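Fendora Switchboard History Project
Progress report, second half of the grant period

Dear Kwan-ho,

Thanks for the extra couple of weeks on this one! I was hoping to have the exchange cabinet finished before I wrote to you, and it isn't, but plenty else has moved along, so let me catch you up.

The big item first. When we applied, the plan was to get one section of the old Lekico manual switchboard working again, well enough that a visitor could sit down, plug in a cord and put a call through from one desk phone to another. The section has 110 jacks. As of this week 65 of them carry a clean signal from front to back, and most of the others have the same complaint, which is a bent contact spring behind the panel. Petro Didenko has been straightening them with a pair of pliers he filed down himself (he won't let me touch them, and he's right). It's slow going, maybe an evening for one row.

The cords are a sadder story. The old cloth covering looked fine on the outside, but the tinsel wire inside had gone brittle on nearly every pair. I'd budgeted for repairs and we ended up buying replacements, made up for us by a small shop called Prokopenko. They came to $480, against the $300 I'd put down on the repair line. I covered the difference out of the travel money, which we've barely used since the interviews went by phone. Please shout if you need a form from me for that.

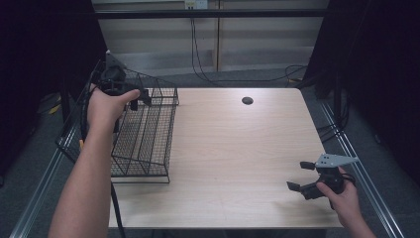
The ringing supply works! The original hand generator turns freely and rings a bell at the far end of the room, and it's loud enough to make everybody jump. For daily use we're going with a small modern unit in a separate box, so kids can crank the old one as much as they like without it being wired to anything delicate. I'm still sorting the loose parts that came with the generator, and an open black wire basket like the one on the table is what I'd like for those, because you can see through the sides and don't have to tip everything out to find one screw. I may put a few on the next supply order, if that's okay with you.

Now the interviews. We've recorded former operators and two linemen, and the transcripts run to about 56 pages so far. My favorite part is how much of the job was listening. One woman told me she could tell from the click whether a caller was about to hang up or was just fidgeting with the hook. Another still had her training card, with the exact phrases she was allowed to say, and she read the whole thing out in her work voice. I'd love to have that playing in the headset at the board.

What's behind schedule: the cabinet (the back panel needs a new hinge, and the first one I ordered was the wrong hand), and the wall text, where I've got too many words on party lines and hardly any on how the billing tickets worked. Jutivlow is doing the printing and needs final copy from me in May.

Between now and then I'll finish the jacks with Petro, fit the new cords, and get the transcripts back to the people who gave them so they can fix whatever I misheard. The spending sheet is coming to you separately. Could you let me know whether you want the recordings as well, or only the transcripts?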